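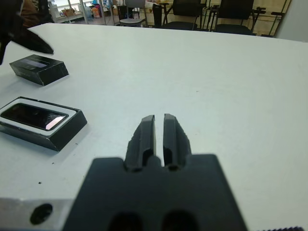

Sep 6, 2023
By Hadiza Amadi

A white table shows every ring of tea and every pencil line, and most people clean it too hard. I learned this in my first flat in Otstead, where I scrubbed a good table with powder until it became dull. With a white surface like this one, I now begin with the softest thing in the house: a cotton cloth, warm water and 2 drops of washing-up liquid. Wipe in long strokes, then go over it again with plain water and dry it at once.

For ink, put a little rubbing alcohol on the cloth -- never straight on the table -- and press for a moment before you wipe. Try it first in a corner. Turmeric is more stubborn. My neighbour Onyekachi Omoregie makes a paste of baking soda and water and leaves it for almost 4 minutes, and I have copied her since October.
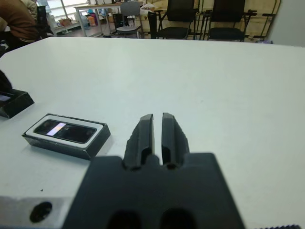 A pale top: small marks and specks are easy to find.

Do not use the green side of the sponge. It makes fine scratches, and the dirt goes to live in them. Keep one cloth only for the table and wash it without softener, which leaves a greasy film.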